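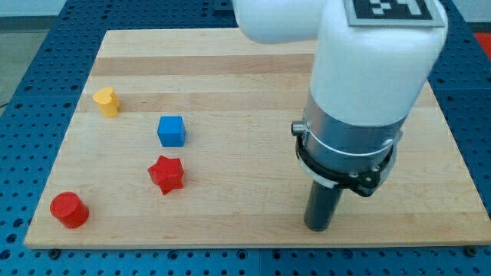

Figure 1. Maple-colored board on the blue perforated platform, with four of the shape blocks: heart, cube, star, and cylinder.

Work Surface for a Shape-Sorting Block Set
Project report, Product and Materials Workshop
Urho Laitinen

1. Background

The Bikadden block set is a group of small colored prisms used for sorting and matching tasks. In the first half of the course the blocks were drawn, cut, and finished. The second half, covered in this report, dealt with the surface they are used on. The earlier surface was a bare perforated metal platform. Block edges caught in the holes when a block was pushed sideways, and the star was the worst case. Its points are narrow enough to drop partly into a hole and stop the block or tip it.

The task was to design a flat insert that fits on the platform, can be removed with hand tools, and gives enough contrast for all block colors to be told apart under normal room lighting.

2. Requirements

The requirements were agreed with the workshop supervisor in June and were not changed afterward.

R1. The surface must have no openings or steps large enough to catch a block.
R2. The insert must not shift when a block is pushed against it by hand.
R3. Red, blue, and yellow blocks must all be easy to see against the surface.
R4. The metal platform must not be drilled or altered.
R5. The insert must leave part of the platform exposed on every side, so that other fixtures can still be attached.

3. Choice of surface

Three options were compared: a painted sheet, a cork mat, and a strip-built wooden board.

The painted sheet met R1 but scored poorly on R3. Gray paint worked for yellow and red, but the blue cube lost contrast in shade. White paint solved this and created a second problem, with glare from the ceiling lights hiding the top edges of the blocks.

The cork mat gave good contrast and low glare. It failed R2. The mat curled at the corners after a week in storage, and gluing it to the platform would have broken R4.

The wooden board was selected. Its pale strips are lighter than the red and blue blocks. Yellow was the doubtful case, being closest to the wood in tone, and it is discussed in section 6.

4. Board and mounting

The board was bought as a blank from Dalsgaard and trimmed in the workshop. It is rectangular, with the strips running horizontally as seen from the user's side. The strips vary between pale and slightly darker, and one clearly darker, brownish band crosses the upper portion. The blank was not sorted for color before purchase. A replacement was considered and turned down on cost, and the dark band was placed at the back, where fewer blocks are set down.

The board is bolted to the platform through existing holes, so no new holes were made in the metal. Two of the bolts are along the front edge, one near each end. The hole pattern was transferred to the wood with a paper rubbing. The first rubbing slipped and put one hole off center. That hole was opened slightly with a round file — a correction that could have been avoided by clamping the paper.

The top was sanded by hand and finished with one thin coat of Calteck matte oil. A second coat was tried on an offcut and rejected as too shiny.

5. Blocks used in testing

Four blocks were chosen to cover different outlines and all three colors.

Heart, yellow. A thick prism with a rounded outline.
Cube, blue. Flat faces and crisp edges.
Star, red. Five points.
Cylinder, red. Short, with a flat circular top.

The star and the cylinder share one red on purpose. In a sorting task the user can then match by color or by shape, and the two rules give different answers. The heart and the cube each have a color to themselves.

For the standard starting layout the blocks are placed on the left half of the board in a loose diagonal: heart at the back, cube in the middle, star directly in front of the cube, cylinder at the front. Open wood is left between the blocks so that each can be picked up without touching the next. The right half stays clear as the target area.

6. Tests and results

Sliding test. Each block was pushed by hand across the board 12 times along the strips and 12 times across them. No block caught. The star turned slightly when pushed on a single point, but it did the same on a glass plate, so the board was not considered the cause.

Mounting test. The board was pushed sideways at each corner after 60 sorting rounds. No movement was felt. One front bolt had loosened by a small amount and was retightened.

Visibility test. The test group of 18 students named the color and shape of each block from a seated position. Lighting at the board was measured at 700 lux. All answers were correct for the cube, star, and cylinder. For the heart, two students gave the right color but hesitated over the shape. Both were seated low, where the rounded outline of the top is harder to see.

7. Discussion

All five requirements were met. The exposed strip of platform at the front is narrower than planned, and the Skevo tray used for storing the blocks does not fit there. It can be clipped to the left or right side instead.

The result for the yellow heart is acceptable but weak. A darker board would help the heart and make the blue cube harder to read, so a change of wood is not recommended. A slightly deeper yellow on the next batch of blocks would be cheaper to test.

The oil finish has not been tested for wear. Light rub marks from the red paint were found on the practice offcut and came off with a damp cloth. The same check should be made on the board itself before the set is handed over to the next group, along with a check of the front bolts.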